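Rornent, issues one to four

I finally read the first Rornent arc in one sitting, in the order it was published, and my view of it has changed since I wrote up issue one in February. The series is written by Imogen Fothergill and drawn by Callum Goodall, with Kelly Sedgwick on letters. The collected edition runs 105 pages, including a short sketch section at the back.

The premise is simple. Gebreyes is a retired courier in the harbor town of Moltemthorpe who used to carry messages between masked crews that would not meet in person. She has no powers. She has a very good memory, and two of the crews would like it gone. Issue one sets this up in 22 pages and then spends the rest of its length on a ferry chase that I still think goes on too long.

Issue two is the strongest. Goodall drops to a four-panel page for most of it, all full-width, and holds that layout until Gebreyes reaches the records office. Then the grid breaks into twelve small panels on one page. The change in pace is done entirely with layout. There is no caption explaining that she is in a hurry, and Sedgwick keeps the balloons small enough that the art stays readable at that size. 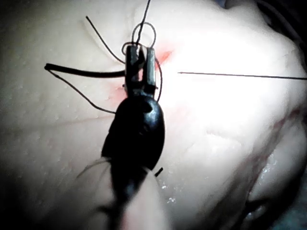
The color work is less even. Graham Heywood colors the first two issues and Jamie Parsons takes over from issue three. Heywood uses flat fills and a narrow palette, mostly gray-green with one warm accent per page. Parsons renders more, with soft gradients on faces and a lot of glow around light sources. Either approach would be fine on its own. Placed next to each other in a book, the switch is hard to miss, and the night scenes in issue three print darker than they should. On page 61 I could not tell which of the two brothers was holding the ledger until I tilted the book toward a lamp.

Issue three also has a continuity problem. Gebreyes gives her left glove to the ferryman in issue one, and the plot depends on it later, but she is wearing both gloves for 3 pages here. It may be corrected in a later printing. My copy is a first.

The villain, Vilent, is kept off the page until issue four. I had assumed he was a crew leader. He is an accountant for one of the crews, and his only scene is a conversation across a desk that lasts ten pages — more dialogue than the first two issues combined. Fothergill is good at this. Each of them knows one fact the other needs, and the reader knows both. The last page leaves the deal unsigned.

On the physical book: matte stock, glued binding, gutters a little tight on the double-page spreads. The ferry spread loses part of its lettering in the fold. The sketch section has Goodall's early designs for Gebreyes, who was drawn at 40 before the script made her older. I prefer the older version.

The second arc starts next month. I'll pick up the single issues this time, mainly to see whether Parsons stays on colors.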